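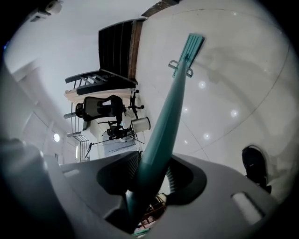
Glänzende Fliesen wischen ohne Schlieren

Festex
Hallo zusammen, ich suche Rat zu unserem Fliesenboden. Wir haben im Treppenhaus und in der Diele weiße polierte Fliesen, und nach dem Wischen sind immer Schlieren drauf. Wenn die Deckenlampen an sind und sich im Boden spiegeln, erkennt man auch die gräulichen Flecken dazwischen. Gewischt wird mit einem Flachwischer mit türkisem Stiel, dazu normaler Allzweckreiniger aus dem Supermarkt, ein ordentlicher Schuss in den Eimer. Bezug kommt bei 60 Grad in die Maschine, mit Weichspüler. Die Fliesen liegen seit März. Was mache ich falsch?

Plillow
Weichspüler weglassen. Der setzt sich in die Fasern, dann nimmt der Bezug kein Wasser mehr auf und schmiert nur noch. Einmal ohne alles bei 60 Grad durchwaschen, danach nur mit wenig Vollwaschmittel.
Und "ein ordentlicher Schuss" ist meistens zu viel. Was steht denn auf der Flasche?

Festex
Auf der Flasche steht eine Kappe auf fünf Liter. Ich nehme eher drei. Das mit dem Weichspüler wusste ich nicht.

Danish Cheema
Ich habe lange in der Gebäudereinigung gearbeitet. Bei polierten Fliesen würde ich den Allzweckreiniger ganz lassen. Da sind oft Pflegestoffe drin, die bei jedem Wischen eine Schicht drauflegen. Nach einem halben Jahr wischt man nur noch den alten Reiniger hin und her.
Vorgehen:
Erst gründlich saugen, auch in den Ecken an der Treppe.
Dann einmal Grundreinigung mit einem Mittel für Feinsteinzeug, nach Anleitung einwirken lassen, mit klarem Wasser zweimal nachwischen.
Danach im Alltag lauwarmes Wasser mit einem Spritzer Alkoholreiniger.
Vor der Grundreinigung an einer unauffälligen Stelle testen. Weißt du, ob es Feinsteinzeug ist oder glasierte Keramik?

Festex
Muss ich nachsehen, im Keller liegt noch ein Restkarton.

Talpur
Bei uns hat Essig geholfen. Halbe Tasse auf den Eimer, fertig. Kostet fast nichts.

Danish Cheema
Essig bitte nicht. Die Fliese hält das aus, aber zementäre Fugen werden mit der Zeit angegriffen. Und wenn die Treppe oder eine Fensterbank aus Marmor ist, hast du dort matte Stellen, die du nicht mehr wegbekommst.

Talpur
Ich mache das seit Jahren und meine Fugen sind in Ordnung. So stark verdünnt passiert da gar nichts.

Sturnwood
Kommt auf die Fugen an. Bei meinen Eltern waren sie nach ein paar Jahren Essigwasser sandig. Bei mir sind sie aus Epoxidharz, da ist es egal. Die meisten haben aber Zementfugen.

Plillow
Wenn es Kalk ist, kann man es ja einmal mit etwas Saurem machen, Fugen vorher gut nässen und hinterher spülen. Jede Woche würde ich das auch nicht.

Talpur
Dann eben so. Ich bleibe bei meinem Essig.

Festex
Karton gefunden: Feinsteinzeug, poliert. Die Fugen sind ganz normale Zementfugen, also lasse ich den Essig weg. Noch eine Frage: Muss ich nachtrocknen? Der Boden ist ziemlich groß und auf die Arbeit hätte ich keine Lust.

Sturnwood
Bei hartem Wasser ja, sonst trocknen die Ränder ein. Zweiten, trockenen Bezug auf den Wischer und in Bahnen rückwärts zur Tür. Geht schneller, als man denkt. Die Treppe mache ich immer zuerst, von oben nach unten, sonst fällt der Staub auf den frisch gewischten Boden.

Plillow
Ich trockne nie nach. Bezug gut auswringen reicht, er darf nur nebelfeucht sein. Wer tropfnass wischt, bekommt immer Streifen.

Danish Cheema
Beides geht. Wichtiger ist, das Wasser zu wechseln, sobald es grau wird. Viele machen das ganze Erdgeschoss mit einem Eimer.

Festex
Rückmeldung: Bezüge ohne Weichspüler gewaschen, Grundreinigung in der Diele gemacht, zweimal klar nachgewischt. Das erste Wischwasser war richtig milchig. In der Diele sind die Schlieren weg, im Treppenhaus war ich noch nicht. Ein grauer Fleck vor der untersten Stufe ist geblieben. Hat dazu jemand eine Idee?

Sturnwood
Könnte Gummiabrieb von Schuhsohlen sein. Probier einen Schmutzradierer, aber ohne Druck und nur kurz, auf poliert kann der mattieren.

Festex
Danke, probiere ich am Wochenende und melde mich dann.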